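Ginham Opens Stikum Workshop for Public Demonstration of Fruit-Handling Robot

SAITHONG, February 29, 2020 — Ginham, a developer of automated handling equipment for growers and packers, opened its Stikum workshop to visitors this week for a demonstration of Nusimine, its robotic fruit-handling system. The open day drew 401 visitors, including growers, packing house operators and students from local technical programs.

Visitors were shown how the robot arm approaches a bunch of grapes, closes on it and sets it down in a tray. The demonstration ran seven times during the day, with a short question period after each run. Groups were kept small so that everyone could stand close to the safety line and follow the work.

Grapes were chosen for the demonstration because a bunch has no regular shape. The berries shift when the bunch is touched, and a grip that is firm enough for an apple can split them. Nusimine uses textured finger pads and a small camera mounted at the wrist, which gives the control software a close view of the fruit as the gripper comes in. 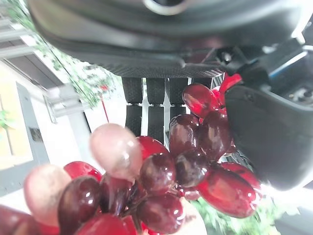 Most questions from growers dealt with speed and cleaning. Ginham staff explained that the current system is slower than an experienced hand packer and that the company is working first on damage rates. The finger pads can be taken off and washed without tools. Operators also asked about mixed bunch sizes, and staff ran several of those tests again on request.

In a second area of the workshop, visitors could guide a practice arm by hand controller and try to pick up a bunch themselves. Staff recorded comments on the controls — mainly on the layout of the buttons — and will use them in the next version of the operator station.

Ginham began work on Nusimine at its Saithong office and moved testing to Stikum when more floor space was needed. The project team now has 19 members. Field trials with growers in the Saithong area are planned to start in September and will last seven weeks.

Growers who would like to take part in the trials, or schools that wish to arrange a group visit, may contact the Ginham office in Saithong. There is no charge for group visits, but space is limited and booking is required.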